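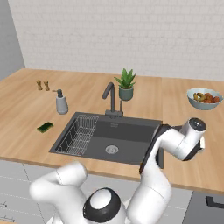 ## Sim-first sink arm: what would you fix before I build the real counter?

**foltura_dan**

Hi all! I've been modeling my kitchen sink corner in simulation so I can work out the reach for the arm before I cut any wood in the garage. Counter, dark sink, gooseneck faucet, dish rack in the left side of the basin, even the salt and pepper shakers. It's my first time doing the whole thing in sim and I'm having a ridiculous amount of fun.

The goal is simple: sponge off the counter, into the rack, arm back out, no contact with the faucet. I've run it 500 times with small random changes to where the sponge starts. 28 of those ended with the wrist bumping the faucet, and nearly all of the bumps came on the way out. Ideas?

**Aishwarya Murthy**

Oh, this is lovely! First question: where's your base? I had mine dead center in front of the sink and the elbow kept folding into the cabinet doors. Sliding it to the right got rid of most of that (and gave me a bigger drawer to open, so I was allowed to keep it).

**foltura_dan**

I have both layouts saved. This is the one with the base over on the right and the arm reaching in across the basin: 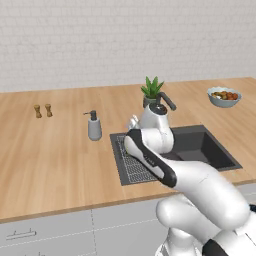
*Right-hand base, fingers down toward the rack side of the sink.*

**menon_bench**

I'd go the other way. Put the base back in the middle and fix the path. With the arm coming in from the right, your wrist has to live right next to that faucet every time. Add a waypoint straight up out of the basin, 40 mm above the spout, and only then swing. Slower, sure, but you can tune the speed later.

**Deepika Pai**

Disagree with menon — a waypoint that high eats up reach, and a long stretched-out arm sags on real hardware in a way the sim won't show you. I'd turn the wrist before lifting and keep the base on the right.

Also, make the faucet collision shape fatter than the faucet. We did that on the Neradbridge bench at our shared shop and it saved us a spout.

**menon_bench**

Sag depends on the arm and the load. It's a sponge!

**Deepika Pai**

It's a sponge until it's full of water. Weigh one sometime.

**foltura_dan**

OK, fair, I had it set as a dry sponge. Changing the mass tonight and padding the faucet too. I'll run both bases with the high waypoint and both with the early wrist turn, same random starts for all of them, and post the bump counts.

**Aishwarya Murthy**

Yes please! And could you share the rack model? Mine is a solid box with a sad gray texture and I'd love to swap it out.

**foltura_dan**

Uploading it to the Starkbridge folder now. The wires are thin, so turn your contact step down or the fingers will sink right through them.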